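# Kitchen & Hall Walkthrough, Nenley Community House

Walked by: Anayeli Carrillo
Second pair of eyes: Leonidas Xenos
Date: 6/25/24

Marks used: OK / FIX / WATCH. Comments are mine unless they have LX after them.

Big picture before the boxes: this building is in so much better shape than it was in January! I came in with a long list in my head and crossed off half of it by the time I reached the pantry. Thank you to everyone who mopped, labeled, hauled and scrubbed.

## 1. Ways out

- [x] Front doors open fully from inside, no key needed. **OK**
- [x] Side door to the parking lot. **OK.** The new push bar is a joy. One finger opens it.
- [ ] Back door by the pantry. **FIX.** Opens, but drags on the mat. Get a thinner mat or none at all.
- [x] Exit signs lit. **OK**
- [ ] Hallway clear, wall to wall. **FIX.** Two stacks of folding chairs have crept back outside the coat room. They go on the rack, please, even between events.
- [x] Hallway measures 52 inches at its narrowest with the chairs moved. LX

## 2. Fire gear

- [x] Kitchen extinguisher, needle in the green, pin and seal in place. **OK**
- [x] Hall extinguisher, same. **OK**
- [ ] Tag on the hall extinguisher. **WATCH.** The ink has faded so much I needed my phone light. Ask Alexiou to write a fresh one at the next service.
- [x] Fire blanket on its hook by the range, tabs hanging down. **OK**
- [x] Smoke alarms, test button pressed on every one. **OK**, and very loud. My ears rang all through lunch.
- [ ] Hood filters. **FIX.** Greasier than I'd like after the pancake breakfast. They go through the dishwasher on the hot cycle, so this is an easy one.

## 3. Power and cords

- [x] Outlets near the sinks trip and reset with the test button. **OK**
- [x] Panel door closes and the breakers are labeled. **OK.** The labels are wonderful! Someone took real care here, right down to "freezer, do NOT switch off."
- [ ] Coffee urn cord. **FIX.** Outer cover is split near the plug. I put the urn on the top shelf with tape around it. Leave it there until Olirach has replaced the cord.
- [ ] Extension cords. **WATCH.** Fine for a bake sale, not for leaving plugged in all month behind the stage. I unplugged the one I found and coiled it up.

Leonidas wants a rule that every cord gets looked over end to end before it is plugged in, and I'm all for it. Run it through your fingers while it's unplugged, feel for nicks, look at the prongs. It takes less time than finding the scissors.
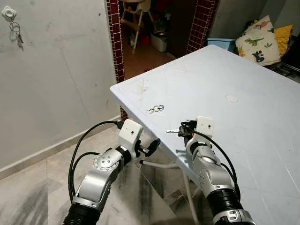

The same goes for anything borrowed from home. We love your waffle irons and your slow cookers, and we'd love them even more with a quick check at the sign-in desk. If a plug feels warm after a while in the outlet, pull it and tell whoever is on kitchen duty that day.

## 4. Cold and hot

- [x] Refrigerator at 37 °F. **OK**
- [x] Freezer at 0 °F. **OK**, and defrosted. Hooray!
- [ ] Hot water at the hand sink. **WATCH.** It took 60 seconds to warm up. People will give up and wash cold. Ask Flavness if the pipe can be wrapped while they are here for the dishwasher.
- [x] Food thermometer tested in ice water. **OK**
- [x] Raw meat on the bottom shelf. **OK**
- [ ] Date labels. **FIX.** 7 tubs had none. I threw out the two I couldn't identify and labeled the rest with the day of this walk. The marker is on a string on the fridge door now.

## 5. Floors, steps, storage

- [x] Kitchen floor dry, mats flat. **OK**
- [x] Handrail on the stage steps. **OK.** Remember how it used to wobble? Solid as a rock.
- [ ] Yellow strip on the top stage step. **FIX.** Peeling at the left corner. I pressed it down, but it will be up again by the next concert.
- [x] Bleach and cleaners on their own shelf, lids on, below the food. **OK**
- [ ] Step stool. **WATCH.** One rubber foot is nearly worn through. LX has a spare in his garage and will bring it.
- [x] Knives in the block, none loose in the drawer. **OK**

## 6. First aid

- [x] Box on the wall, unlocked. **OK**
- [ ] Contents. **FIX.** Low on large bandages, out of burn gel. Buy two tubes, the kitchen goes through them.
- [x] Emergency numbers posted by the phone, street address written in big letters. **OK**

## Who has what

| Item | Who |
|---|---|
| Urn cord | Olirach |
| Hot water pipe | Flavness |
| Extinguisher tag | Alexiou |
| Stool foot, stage strip | Leonidas |
| Mat, filters, burn gel, bandages | Anayeli |
| Chairs back on the rack | Whoever reads this first |

Initial the sheet on the pantry door when yours is done. Leonidas and I will come back through in 7 weeks, before the harvest supper crew starts moving tables. If you'd like to walk it with us, bring a flashlight and comfortable shoes!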